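4.3 Closing on irregular objects

The previous section compared the two controllers on boxes and cylinders, where the differences were small. This section covers the 13 irregular objects in the Nyamweya set. All runs were done in the Posa simulator with a two-finger parallel gripper and a camera mounted on the wrist. The arm, the finger geometry and the friction settings are the ones listed in Section 3. Only the controller changes.

Skiltis is the position-based controller. It takes a target width, closes at a fixed speed and stops when the width is reached or the contact force passes a threshold. Henau is the compliant controller. It slows down after first contact and lets the wrist shift sideways until the force on the two fingers is balanced. Both receive the same grasp target from the same planner, so any difference in outcome comes from what happens after the fingers are in position.

Each controller was run for 2,000 episodes. An episode starts with the arm at a random pose inside the workspace and the object at a random place on the floor, and it ends after 180 control steps or when the object has been held clear of the floor for 2 seconds. We did not reset an episode when the planner gave a poor target. Those episodes are counted as failures for both controllers.

The start pose can leave the camera facing almost any way. In some episodes the object is in view from the first step, and in others the camera sees mostly wall or a blank surface and the arm has to turn before the planner has anything to work with. We kept these episodes in. Removing them would raise the success rate of both controllers and would not change the ranking.

Figure 6 gives three wrist views from the test room.

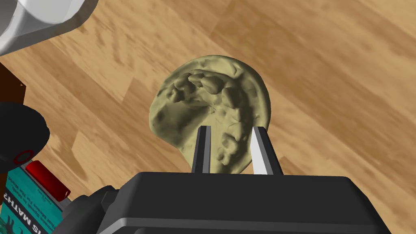
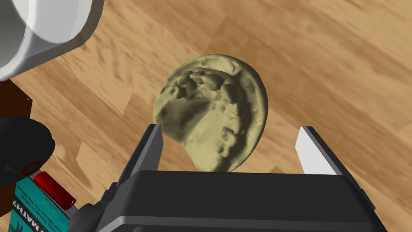
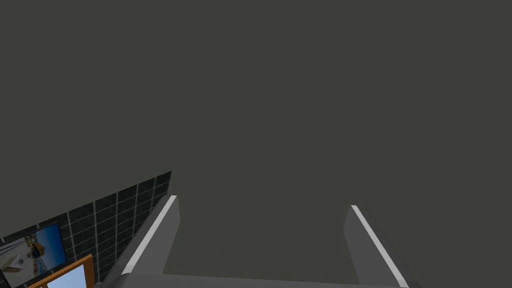
Figure 6. Wrist camera views in Posa. First view: a lumpy beige object on the wooden floor, at the gap between the fingers. Second view: a horseshoe-shaped dental impression model between the fingers, with the curved row of molded teeth facing outward. Third view: open fingers with no object, against a plain gray surface.

One reader of an early draft objected that the comparison is unfair to Skiltis, as its force threshold was tuned on boxes and then left alone, while Henau adjusts to contact by design. The reader suggested tuning the threshold for each object and reporting both results. We ran the extra test on the dental impression model and on the two other objects where Skiltis did worst. A higher threshold reduced the number of early stops, but it also pushed the object out of the grasp more often when only one finger had made contact. The gain on one kind of failure was mostly lost on the other. The tuned results are in Table 5, next to the original ones.

The same reader asked whether the planner should have been changed as well. We left it as it was. A planner that avoids uneven surfaces would help both controllers, but it would hide the thing we wanted to measure.

Most of the failures fall into two groups. In the first, one finger touches a raised part of the object well before the other finger touches anything. Skiltis keeps closing, and the object turns or slides along the floor. Henau moves the wrist toward the side that made contact, and the second finger usually arrives before the object has turned very far. This accounts for the larger part of the difference between the controllers.

In the second group both fingers make contact, but on surfaces that are not parallel. The object comes up off the floor and then rotates out of the grasp during the lift. Here the controllers perform about the same. Henau balances the force between the fingers but has no way to change the angle of the finger faces, and neither does Skiltis. A softer finger pad would probably do more for these cases than either controller. We did not test one.

The dental impression model produced both kinds of failure. Its rim gives the fingers a fairly even surface to close on, while a grasp across the tooth forms puts one finger on a bumpy surface. Success depended strongly on which of these the planner picked. When we sorted the episodes by grasp location, the two controllers were close together on the rim and far apart on the teeth.

Henau is slower. Because it reduces speed after contact, more of its episodes run to the step limit, and a few of those were grasps that looked stable at the end and would likely have counted with more time. We kept the limit fixed to match the earlier experiments. Run times per object are listed in Table 6.

Contact in Posa is computed between rigid bodies, so the objects do not dent or give under the fingers. Real impression material is softer than that, and the ranking in this section should not be carried over to physical parts without checking.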